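Tuesday, November. Bench 4, cable tie ageing, second batch.

Pulled the remaining ties from the heat cabinet at 9.40. They had been in since the last entry at 70 degrees, dry. Let them stand on the rack until lunch before touching them, as Armelle asked after the first batch.

Tensile on the old Horside frame. Load cell zeroed twice, drifted a little the first time. Jaw faces cleaned with alcohol, new rubber on the lower one. Crosshead speed as before.

21 ties pulled. All broke at the head except 4, which slipped in the lower jaw and are struck from the sheet. Mean for the natural stock is down on batch one. The black Menimetti stock has hardly moved. Break surfaces on the natural ones are chalky and flat, no necking.

Cabinet hour meter read 1,795 at removal. Protocol says 2,000, so these are short and must be marked as such in the table. Timothée thinks the curve is already flat by then. I would like one more point before we say so in writing.

Humidity: logger battery dead on arrival, no figures for the weekend. Replaced. Hervé to check whether the spare logger in the store covers the same period.
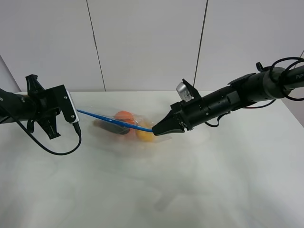 White table, blue plastic strip in the right gripper.

To do: reweigh the offcuts, order jaw rubber, ask Delia for the batch one sheet with the raw loads and not only the means. Cabinet left off, door open.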